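I have been reading about capsule wardrobes again, which is always a mistake in April. The idea, if you have been spared it, is that you own 33 or 37 or some other magic number of clothes, all of them the colour of porridge, and your mornings become calm. I tried it for 2 months. My mornings were the same, only in porridge.

What bothers me is the shopping list that comes with it. Every guide I found began by telling me to get rid of things and then, a few paragraphs down, told me what to buy instead. One wanted me to start with a "proper" white shirt from Ulloa. I had a white shirt. It had gone to the charity shop in step one.

Then there is the claim that a better T-shirt lasts longer. Perhaps it does. I bought 3 from Warnach, at a price I'm not going to write down, and the necks went wavy at the same speed as the ones from the market in Trallport. The shirts I have kept longest are the daft ones with a cartoon on the chest, and I suspect that is only down to my being fond of them.

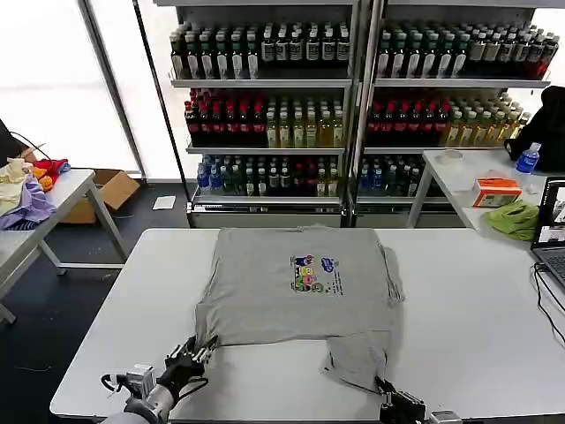 Grey, short sleeves, cartoon characters. No guide would let it through.

I'm also told that folding matters. There is a whole school of thought which says a drawer of upright little parcels will change how you feel about your belongings. I gave it a fair go one evening, and by the end of the week it was a heap again - the same heap, as far as I could tell, with sharper creases in it. Hanging everything is the rival school, and they sell hangers. 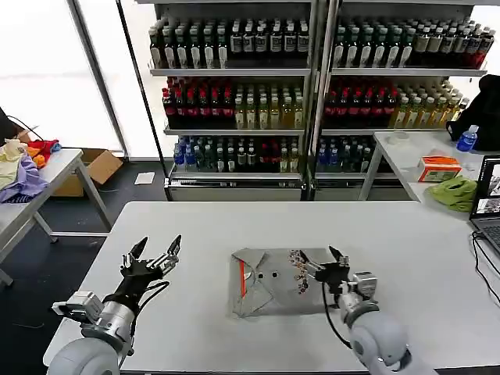

Mwanahawa Nyanda wrote in after my last post to say that I was being unfair, that she has kept to a small wardrobe since she moved to Vollham and spends far less than she used to. I believe her. I would only ask whether it was the system or the move, as she also mentions that the nearest clothes shop is now a bus ride away.

So I have stopped counting. If something has a hole I can't mend it goes in the rag bag, and if I need a jumper I look for a jumper. I do still have the porridge trousers, if anyone wants them.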